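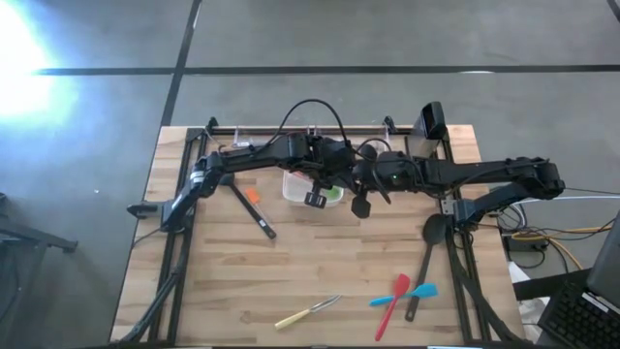
Stovine Members' Forum
Hearing and Balance > Appointments and Services

Hearing aid reviews: moving from yearly to every two years

Ruwan Siddiqui (Moderator)
Posted January 16, 2025
Members are informed that the Tison clinic has written to patients on its review list. Routine reviews will take place every two years. Repairs and batteries are not affected. The clinic received 377 replies to its December survey and will accept further comments in writing.

S_Kadlec
I wish to record my objection. My hearing dropped noticeably between my last two reviews, and I was not aware of it until the test. A gap of two years would have left me with the wrong settings for most of that time.

tharushi.r
With respect to Mr Kadlec, I support the change. My results have been stable for six years, and each visit is a journey of 120 miles there and back. The letter states that any patient may request an earlier test.

S_Kadlec
It does, on page two. A person whose hearing fades slowly is unlikely to make that request.

D. Howlader
May I ask whether the change applies to those with aids in one ear only? My letter refers to "both devices" and I have one.

Ruwan Siddiqui (Moderator)
Mr Howlader, it applies to all adult patients on the list. I have passed your point about the wording to the clinic.

tharushi.r
I would accept a shorter interval for patients over 75 - that seems a fair middle course.

S_Kadlec
I would not object to that, provided it is put in writing. I shall send my comments to the clinic this week.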